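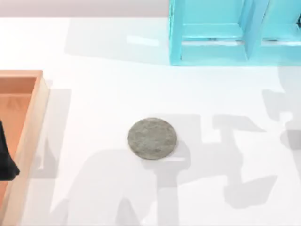 Wie viele Vorführungen braucht man, bis eine Aufgabe sitzt?
Das hängt viel stärker davon ab, wie gleichmäßig man vorführt, als von der reinen Menge. Mit 90 sauberen Durchgängen sind wir beim Greifen weiter gekommen als im September mit 500 durcheinandergewürfelten.

Werkstattbuch Fernsteuerung, Dezember 2021

Endlich wieder ein ganzer Block nur für die Simulation! Stand der Dinge: Tisch, Tablett, türkises Regal, zwei Arme, und als Objekt die graue Scheibe. Ziel der Aufgabe »Stekholm« bleibt: Scheibe vom Tisch aufnehmen, ins Regal legen, linkes Fach. Gesteuert wird mit den beiden Handgriffen, jeder Griff führt einen Arm. Aufgezeichnet wird alles über Tultis, das Abspielen läuft über Gilis.

Erst mal das Schöne: Die neue Kopplung fühlt sich großartig an. Vorher hatte ich beim Führen immer das Gefühl, durch Sirup zu rühren, jetzt folgt der Arm so direkt, dass ich nach ein paar Durchgängen vergesse, dass da überhaupt etwas dazwischen ist. Filter von 460 auf 90 ms heruntergesetzt, mehr war es nicht. Das Zittern, vor dem ich Angst hatte, kommt erst, wenn man den Griff verkrampft hält. Also locker bleiben, Ellbogen aufstützen.

Die Scheibe ist ein gemeines Objekt (und genau deswegen ein gutes). Flach, rund, keine Kante, an der man sich orientieren kann. Von oben greifen klappt nur, wenn die Finger fast auf der Tischplatte aufsetzen, und da meldet die Simulation gern Kontakt, wo noch keiner sein soll. Kontaktabstand verkleinert, seitdem Ruhe. Zweite Variante: mit einem Finger leicht gegen den Rand schieben und dann nachfassen. Sieht eleganter aus, ist aber beim Vorführen schwer zu wiederholen. Ich habe beide Varianten aufgenommen und in getrennte Ordner gelegt. Bitte nicht zusammenwerfen! Das war der Fehler vom September: halb Schieben, halb Greifen, und der gelernte Regler hat dann über der Scheibe gependelt, als könnte er sich nicht entscheiden.

Zum Licht. Die Schatten der Arme fallen im jetzigen Aufbau breit über den Tisch, auch dann, wenn die Arme selbst gar nicht im Kamerabild sind. Ein Schatten reicht bis an die Scheibe heran. Grau auf Grau, da musste ich beim Fernsteuern selbst zweimal hinschauen. Ich würde es trotzdem so lassen. Am echten Tisch haben wir auch Schatten, und der Schatten vom Greifer hilft mir beim Absenken enorm: Wenn er auf die Scheibe zuläuft, weiß ich ungefähr, wie hoch ich noch bin. Bin sehr gespannt, ob das Netz diesen Hinweis auch benutzt. Test dazu: gleiche Vorführungen, einmal mit und einmal ohne Schatten gerendert, dann vergleichen. Das Schöne an der Simulation ist ja, dass man dieselbe Handbewegung nachträglich neu beleuchten kann.

Offen ist der Glanzfleck auf der Platte links neben dem Regal. Stört mich beim Steuern nicht, aber beim Neurendern sollte die Lampenposition mit variiert werden, sonst lernt er womöglich den Fleck als Landmarke.

Startpose der Scheibe: im Moment etwas unterhalb der Bildmitte, freie Fläche rundherum. Für die nächste Serie streuen, aber vorerst nicht näher ans Tablett. Am Rand des Tabletts wird es für den Greifer eng, das ist eine eigene Aufgabe (Arbeitsname »Huerta«, noch nichts aufgenommen).

Ablegen im Regal: der Teil, bei dem ich am meisten gelernt habe. Ich neige dazu, vor dem Fach kurz stehen zu bleiben und zu zielen. In der Aufnahme sind das lauter Zeitschritte ohne Bewegung, und der Regler lernt brav das Stehenbleiben mit. Jetzt führe ich den Arm in einem flachen Bogen durch und korrigiere unterwegs. Macht richtig Spaß, wenn es läuft! Wer übernimmt, bitte vorher zehn Durchgänge ohne Aufnahme zum Einfahren.

Noch zur zweiten Hand: Der andere Arm hat bei Stekholm nichts zu tun, soll aber trotzdem in Ruhehaltung mit aufgezeichnet werden. Griff nicht auf den Tisch legen, da driftet er. In die Halterung stecken.

Notiert für die Auswertung:
Abbrüche behalten, mit Kennzeichen »a« am Dateinamen.
Durchgänge über 2.000 Zeitschritte aussortieren, da habe ich meistens nachgefasst.
Tultis schreibt die Greiferöffnung noch in alten Einheiten, beim Einlesen umrechnen.
Gilis vor jedem Abspielen neu starten, sonst stimmt die Startpose nicht.

Nächste Sitzung: Serie Greifen von oben fertig machen, Scheibe gestreut, Ablage links. Danach dieselbe Serie mit dem rechten Fach, falls die Zeit reicht. Und bitte den Sitz am Steuerplatz nicht wieder verstellen, die Höhe passt jetzt.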